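Jinadik pauses tray-handling programme and recalls hand-held grippers after jaw fault

Laltholm, March

Jinadik, the Laltholm firm that teaches robots to do everyday household and canteen jobs, is today telling customers, partners and neighbours about a fault in its hand-held grippers, and about what we are doing to put it right. We would much sooner you heard it from us, and heard all of it, even the parts we're a bit red-faced over.

The fault concerns the return spring inside the jaw of the Zou gripper, the hand-held tool our demonstrators use when they show a task that a robot will later copy. In a number of units the spring can stick when the jaw is held under steady sideways pressure, as it is when a tray is gripped at its two ends and carried. The jaw then stays shut for a moment after the trigger has been let go, and can snap open without warning.

It came to light during a morning session at our Westisel workshop, when a jaw stuck and then opened suddenly, pinching the thumb of one of our demonstrators. We are very glad to say that the injury was a minor one, that it was treated on site, and that our colleague was back at work the following morning and has been kind enough to help us with the investigation ever since. A second demonstrator then remembered a sticky jaw from the week before, which had been put down to crumbs and cleaned out. That should have been written up at the time and it wasn't. Our reporting form was long and rather fiddly, and people had got out of the habit of filling it in for small things. It is now a single page.

All tray work with the Zou gripper was stopped the same day. Since then our workshop team has taken apart and tested 99 grippers, every one we had in use or on the shelf, and found the sticking spring in 3 of them. All three came from the same delivery of springs. We have set that whole delivery aside, including the ones that passed, and fitted a slightly wider spring seat to each gripper before it goes back out.
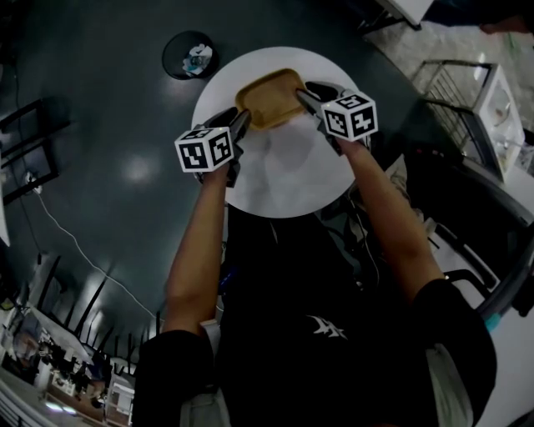
Could the same fault turn up in the robots themselves?

The robots use a motor to open and close their jaws and have no return spring, so this particular fault cannot happen in them. What can happen is that a robot learns from a poor demonstration, and that side of things has kept us busy too.

When a jaw sticks, the recording shows a person holding on to a tray for longer than they meant to. A robot trained on enough of those might well learn to hang on as well, and a robot that will not let go of a tray when somebody is reaching for it is a safety matter in its own right. We have therefore gone back through the 1,335 tray recordings made since the suspect springs arrived and withdrawn every one that came from an affected gripper. No robot now working at a customer's site was trained on any of them - the new tray skill had not yet been released - and it will stay on our side of the door until the demonstrations have been made again.

Customers who have Zou grippers on loan should stop using them for now, leave the trigger released and put them back in their case. We will collect them, free of charge, and bring a repaired pair in exchange. Please don't try to oil or open the jaw yourself, however tempting it may be, as the spring is under tension even when the gripper is switched off.

Repaired grippers are already back in use at Westisel for lighter jobs, and we expect tray work to begin again within 2 weeks. Each demonstrator now tries the jaw on a foam block before a session starts, and anybody on the floor may call a halt, without having to give a reason first.

We are sorry for the worry and the bother this has caused, most of all to our injured colleague, and we are thankful to the customers who have been so patient with us while their own plans were put back. A fuller account of the tests will be sent to all loan customers when the last of the work is done, and anyone else who would like a copy is very welcome to ask for one.

Issued by the Jinadik press office, Laltholm. Enquiries about loan grippers should go to the Westisel workshop, which is staffed from 8 am.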